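Hallholm workcell software: Hadgu 9 is out
12 Sep 2019

The new release of Hadgu, our task planner for tabletop sorting, is now on the Hallholm package server. Sites running the July build can upgrade in place. Sites on anything older should export their task files first, as the format changed and the converter only reads the July version.

Most of the work in this release went into the link between the planner and Ciser, the perception module. Until now Ciser sent one list of detected objects at the start of a task and Hadgu planned every pick from that list. If an item rolled or got nudged, the plan was wrong from then on. Ciser now sends a fresh list after each place, and again when the wrist camera comes within range of the next item. Hadgu compares the new pose with the planned one and either adjusts the grasp or replans. The limit is set with the pose_drift setting and defaults to 5 mm.

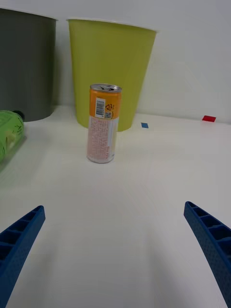

Drink can in the wrist camera view, fingers open.

The wrist view check adds a short pause before each grasp. It can be turned off per task, but we suggest leaving it on for anything tall and narrow. Over 104 test runs on the sorting task, 37 needed at least one replan. Almost all of those were triggered by the wrist check, and the overhead list caught the rest. The logs are in the usual shared folder, one per run, with the drift values in the last column.

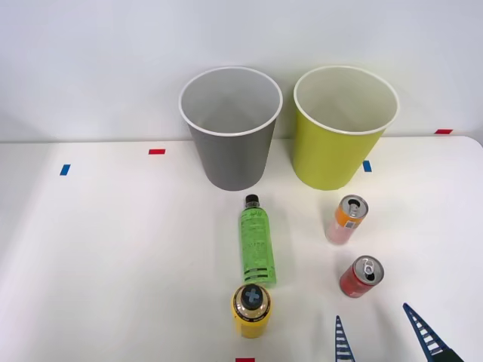
Grasp selection has also been rewritten. The old version chose a top or side grasp from the object class alone, so every can and every bottle got the same approach. The new one uses the fitted shape and its long axis, and then looks at what is close by. With two cans on the right side of the table, the red one slightly nearer the front than the orange and pink one, the planner now scores each approach by how much room the open fingers have next to the other can. Picks with too little clearance move to the end of the queue and are scored again when a neighbor has been cleared.

Two known problems remain. Ciser sometimes merges a bin rim with an item standing close to it, mostly when the two are near in color. Raising the edge weight helps but slows detection. Also, the Clasedard simulator still uses the old message format, so replanning can't be tested there yet. A Clasedard update is being worked on - until it is ready, use log playback to check changes to your task files.

Please file bugs under the Hadgu tracker, even if you think the fault is in Ciser, and attach the full run log. Screenshots of the planner window don't include the drift values.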